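Do tiles really stop a room getting messy?

A question from our Floors and Walls pages, for readers aged eight to eleven

People say a lot of things about floors. One of them is that a floor covered in squares is easier to keep tidy than a plain one. The squares, they say, make you notice when something is out of place. You may have heard a grown-up say it. Parvathi Naidu, who is nine, heard it from her uncle and wrote to ask us if it was true.

We had our doubts. It sounds like the sort of thing a person selling squares would say. So let's look at it properly.

What a grid is

A grid is a pattern made by two sets of lines that cross. On a tiled surface all the lines in one set point the same way, and so do all the lines in the other set. Where they meet they make corners. If the corners are square and the lines are the same distance apart, you get square tiles.

Real tiles are made separately and then laid side by side with small gaps between them. The gaps are filled with a paste called grout, which goes hard. It keeps dirt and water from getting down between the tiles, or at least it is meant to. Old grout can crack and crumble, so be suspicious of anyone who tells you it lasts for ever.

Some surfaces only look tiled. A sheet of soft flooring can have pale lines on it in just the right places, and there may be no gaps in it at all. How can you tell? Your eyes will often get it wrong, particularly from a long way off. Run a finger over a line. If it dips, there may be a real joint there. If nothing changes, you could be touching a pattern. Even then you can't be completely certain, as some patterned sheets are pressed so that the lines dip too.

Squares that turn into diamonds

Stand in a tiled room facing a wall and the squares probably look like squares, with a flat side towards you. Now turn so that you face a corner of the room. The tiles haven't moved, but they look like diamonds.

Is a diamond a different shape, then? People talk as if it is. If all four sides are the same length and all four corners are square, it is still a square whichever way it is turned. Cut one out of paper and turn it on the table if you don't believe us. You shouldn't believe us until you have tried it.

Looking from one side changes things as well. The parts further away seem smaller, and the corners may look too wide or too narrow. A ruler laid on the tile itself will give you a much better answer than a guess.
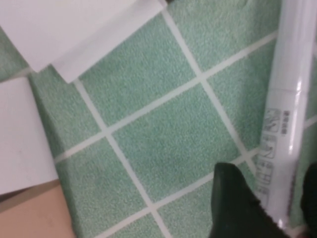
Pale lines on a green surface, with white paper or card at one side and a long white tube at the other.

Now, does the grid help you notice the things lying on it? Start with the tube. It lies on a slant, and so do the lines, so you might say it fits in rather well. The white paper or card stands out, but would it stand out any less on plain green? White on green is easy to see with or without lines. We think the colour deserves a good deal of the credit that people give to the squares.

The folded edge of the sheet makes a faint grey shadow. A shadow like that is a useful clue that an edge is lifted a little, even when the rest of the paper is flat. Shadows can help you find thin things on a floor, and they work on any floor, squares or no squares.

So that is one point against the uncle.

What the tile people say

A leaflet from a flooring shop called Brenari says that tiled rooms "practically tidy themselves". We wrote to ask how the shop knew. Karthikeyan Kamath wrote back from the shop, and he was very polite. He said that customers often told him so.

This is worth thinking about. Who goes back to a shop to chat about a new floor? Mostly people who are pleased with it. Someone whose room is just as messy as before might not bother. If you only hear from the pleased ones, you will get a lopsided answer. Mr Kamath agreed that he had never checked, and we liked him for saying so.

The leaflet also says that the shop has laid 1000 floors. Perhaps it has. That tells us the shop has been busy, but it says nothing at all about tidiness.

A test at Trurkside

Chandrasekhar Mudaliar teaches at Trurkside School, and his class offered to try it out. They used one patch of plain floor and one patch marked into squares with tape. At the end of each craft lesson they picked up what had been dropped on each patch and wrote it down. They did this all through December.

By the end they had picked up 219 bits and pieces from the plain patch and 200 from the squared one.

Hooray for squares? Hold on. The plain patch was nearer the glue table, where everybody crowds in. More feet and more elbows probably meant more dropped scraps. To make the test fair, the class would have to swap the patches over and do it all again. They hadn't thought of that at the start, and to be fair neither had we.

There is another problem. The test looked at how much was dropped. The uncle's idea was about how much gets noticed. Those are two different things, and a test of one can't settle the other.

Try it yourself

You will need two large sheets of paper in the same colour, a ruler, a pencil, a handful of small paper scraps and a friend.

Draw a grid on one sheet and leave the other plain. Put both on the floor in equally good light. Ask your friend to look away while you drop the same number of scraps on each sheet. Then let your friend look at one sheet for a short moment and tell you where the scraps are. Do the same with the other sheet.

Do it several times and change which sheet goes first. Try white scraps, then scraps that match the paper. We expect the matching ones to be much harder to spot, but that is only our guess, and you should be as fussy about our guesses as we have been about the leaflet.

Where a grid does help

We don't want to be unfair to squares. A grid is very good for saying where something is. "It's on the floor somewhere" is not much use to anyone. "Two tiles along from the door and one towards the window" will get your friend to the right spot. Maps use the same trick, and so do plenty of board games.

A grid can also help you line things up. If the edge of a box runs along a line, you can see that it is straight with the room, as long as whoever laid the tiles got them straight in the first place. Check that too.

As for Parvathi's question, our answer is that we haven't seen any good proof. Her uncle may turn out to be right. We have asked him how he knows and are still waiting to hear.

Words to know

Grid: a pattern of crossing lines.
Grout: the hard filling between tiles.
Joint: the place where two pieces meet.
Fair test: a test where only one thing is changed at a time.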